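Tuson Cisex

The Tuson Cisex is a compact station wagon sold by the carmaker Tuson over two generations. It was offered only with five doors and was positioned between the company's small hatchback and its midsize sedan. Design work was led by Gemechu Gebretsadik, who had earlier worked on the interior of the Beyene, a delivery van from the same company.

Development

The Cisex began as a longer version of an existing hatchback. Early plans kept the rear doors of the shorter car, but these left too little room to get in and out of the back seat, and the doors were redrawn. The wheelbase grew as well, and the spare tire moved from under the cargo floor to a cradle beneath the car. Road testing took place near Pavia, mostly on country roads.

First generation

The first cars had a four-cylinder gasoline engine driving the front wheels, with either a manual or an automatic transmission. A diesel followed in July of the second model year. Reviewers liked the low loading height and the flat cargo floor but found the steering slow – a complaint that stayed with the car until it was replaced.
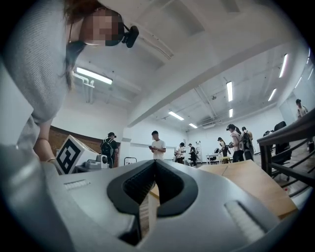 An all-wheel-drive version was added later and sat about 20 millimeters higher than the standard car. It used a stiffer rear axle mount, and towing capacity was raised to match. Sales of this version were strongest in mountain regions, where many were bought by small hotels and ski schools.

Second generation

The second generation had a new body with a lower roof and a wider track. The manual transmission was dropped, and a 7-speed automatic became standard. Cargo space fell slightly with the rear seats in place, though it was larger with them folded. Roof rails, once standard, moved to the options list.

The diesel was withdrawn partway through the run. Production ended when the factory was converted to build the Beyene, and the Cisex was not directly replaced.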